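Subject: Re: [atoten-users] plane fit drifts when the wrist camera is close to the table

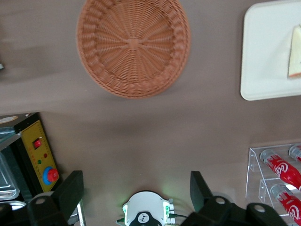

The drift is in the support-plane estimate, and I can reproduce it on the Gatau cell with the stock Atoten 3 config. The segmenter takes the largest connected patch of uniform color as the table and hands the mask to the RANSAC step. On a bare surface this works. With a load like ours it doesn't, for two separate reasons. The first is that both gripper fingers sit inside the view at the bottom, and the green light from the hub tints the tabletop just in front of it, so the mask gets a notch there that moves with the wrist. The second is low contrast: the wicker basket is a salmon-brown on a taupe table, and with the default color threshold its lower rim leaks into the plane mask. The white tray is never a problem.

On 21st January a list member wrote:
> We see the fitted plane tilt as soon as the camera gets
> near the table. Depth looks fine in the viewer. Raising
> the iteration limit from 1000 to 1500 made no difference.
> Is this a calibration issue? We already redid hand-eye
> twice with the Weidemann target.

I don't think it is calibration. A bad hand-eye transform would give you a tilt that stays fixed in the camera frame, and your log shows it changing with the view. More iterations won't help either, as the wrong points are already in the input set and they agree with each other well enough to be kept.

What I run now:

plane.self_mask = true
plane.self_mask_dilate_px = 80
plane.color_gate = off
plane.normal_gate = on

The dilation looks large, but it has to cover the tinted strip as well as the fingers. The normal gate drops the basket rim cleanly – the braid is curved enough that few points pass. It does not help with clear parts. Our acrylic can rack still returns depth from whatever is behind the panels, and I exclude it with a fixed box in the planner.

One warning for Dimix driver users: self_mask reads the joint state at image receipt, and the driver stamps images late. If the mask lags the fingers during a move, set use_capture_stamp and rebuild. Patch for the default is in my branch, not yet submitted. I still need a test for the case where the mask removes the whole lower half of the image and the fit should return an error, where at present it returns the previous plane without a warning.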